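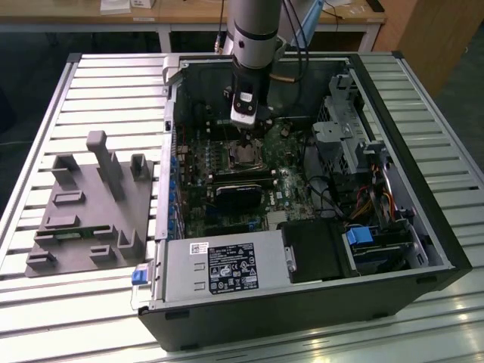 3.2 Sorting shredded cable by air table

We were lucky to have two recycling yards willing to share their material with us, and it's fair to say that most of what we learned came from how different their cable scrap was. The Prillham yard sends through mostly household cord, thin and soft, while the Nokberg yard gets a lot of stiff building wire (and, every so often, a length of garden hose that somebody took for cable). Each batch was chopped, passed over a magnet, and fed to the air table at a steady rate, with the deck angle left alone for the whole run.

Over the January trials we ran 228 batches, nearly 2,000 kg of scrap in all. The copper from the Nokberg wire came off the high side of the deck at 94 percent purity, and we were very pleased with that. The Prillham cord gave us a good deal more trouble, as its fine strands tend to curl up into little nests that carry bits of plastic along with them. Figure 3 plots purity against air speed for both yards.

Figure 3. Copper purity against air speed, Prillham (open circles) and Nokberg (filled circles).

Following a kind suggestion from Lợi Hoàng, we then screened the Prillham cord a second time before it reached the table, and we take up those results in Section 3.3.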